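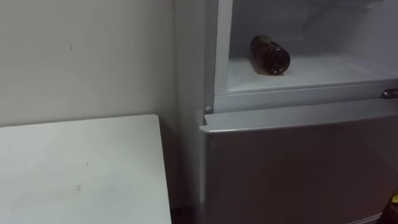
Tuesday, November 15, 2022

Second go at the carb on the old Tillow wagon. I left it back in October running like a bag of hammers, and I finally got a full afternoon on it today. Odometer says 3928 and I don't believe it for a second (five digits, so it's been around the clock at least once, and judging by the pedal rubbers I'd say more than once).

Started by pulling the air cleaner and looking down the throat with the choke held open. Choke plate moves fine now. Last time it was hanging up on the shaft, so the soak did its job. Float level was off though, high by a good bit, and that would explain the gas smell after parking it. Bent the tab, checked it, bent it back the other way because I'd overdone it, checked again. I hate that tab.

Put in the Simiyu rebuild kit. The accelerator pump diaphragm fit well, but the bowl gasket had one hole that didn't line up with the casting, so I opened it up with a punch. If anybody else orders that kit, hold the gasket up to the old one before you throw the old one out! I nearly didn't.

Idle: book says 1000 in neutral, warm. Got it there with the mixture screw 2 turns out, and it held while I swept up and came back. Drops when I put the headlights on, then picks up again. The generator is probably tired, or the belt is — I'll look at that another day.

Timing I left alone. Points looked decent, a little pitting, so I dressed them with a file and set the gap again. New ones are on the list with the Davivton parts place, along with the rear wheel cylinders they've been promising me since summer.

Took it out on the Pladamau road and back. Pulls cleanly in second and third, no flat spot off the line anymore, which made me very happy. Still a whine in top on the overrun. Could be the diff, could be the tires, they're awful old tires.

Still to do: belt, fuel filter (the glass one had rust flakes in it again), driver's window crank, and change the oil at the next 1000 miles instead of whenever I remember. Plugs are gapped and back in. Battery's on the charger overnight.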